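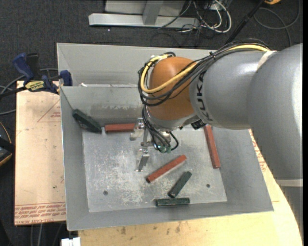

Resel Cable Dress Kit for Shared-Shop Robot Arms
Sold by Risteo
Price: 3185 yen
In stock, updated Mar 16, 2026

Hi, and welcome to the page for the thing I wish I'd had two years ago! I build bin-picking cells in a shared workshop, mostly with secondhand arms, and cables are what eat my weekends. You get the gripper working, you get your blocks in the tray, and then the wrist turns a bit too far and something snags (usually the one wire you can't replace that day).

So I put together this kit. It's the stuff I use on my own builds, bagged up so you don't have to order it from five places.

What's in the bag
21 reusable straps, soft on the inside
2 swivel clips for the wrist joint
A strip of edge guard for metal bins
A printed card with my routing notes

How I use it
Leave a generous loop at the wrist, bigger than you think looks nice. Bundle the thick cable with the thin ones along the top of the arm, but let them fan out where they cross the last joint. Then jog the whole thing slowly by hand through every pose you plan to use, with your finger near the stop button. Clamp the bin down first, please. A bar clamp on one corner is plenty for light blocks, and it comes off in seconds when somebody else needs the bench.

Will it fit my arm?
I've used it on KUKA arms and on a little Okano desktop arm. The straps close around anything from pencil-thin up to a fat garden hose. The swivel clips are the fussy part, so measure your wrist collar before you order.

The older Krishnan clips I sold until February don't work with these straps, sorry! If you have a set, write to me and I'll send the new ones for the cost of the stamp.

Shipping
Goes out in a padded envelope. Returns are fine if the straps haven't been cut.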